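Workshop notebook, Willthorpe shared shop, folding arm
19 November 2023
Reading time: 2 minutes

Continued from the October pages. Fatos Papadopoulos has printed the new finger pads and I mounted them before lunch. The screws are the same as before, only the washers are thinner. After this I set the wrist camera again, because the exposure was still on automatic and it was changing each time the arm went over the white table.

The black shirt remains the most difficult one. With white behind it the outline is easy to find, but inside the outline there is almost nothing for the software to hold on to, except the print.
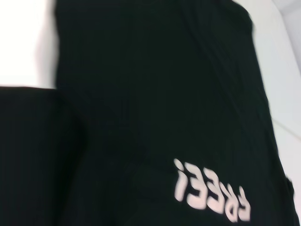

I have fixed the exposure at 2000 microseconds and raised the gain a little. I do not know yet if this is enough for the moving shots. Fatos thinks we should slow down the approach and leave the camera alone. I prefer to try both, one at a time, and write down the result for each.

Second point is the cable. The loop at the side of the arm must stay long enough for the full turn of the wrist, but it should not come in front of the lens. I moved the clip by 2 cm and made a mark with tape. Please do not move it without a note in this book.

For the grasp tests the shirt lies flat, with the neckline always to the same side, and the fingers start open above the table edge.

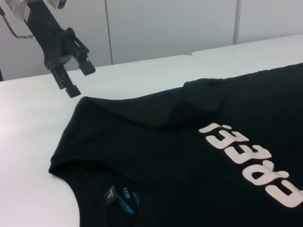

To do

- Run the 48 grasps again with the slower approach, same shirt.
- Ask Halilović if the spare pads can be made softer.
- Save the old camera settings in a separate file before any change.
- Check the height of the second table against the first. The planner takes them as one surface.

Recent entries
Finger pads, first drawing
Power supply from Bulville
Which table for the Bullevent open day
Wrist camera bracket, version 2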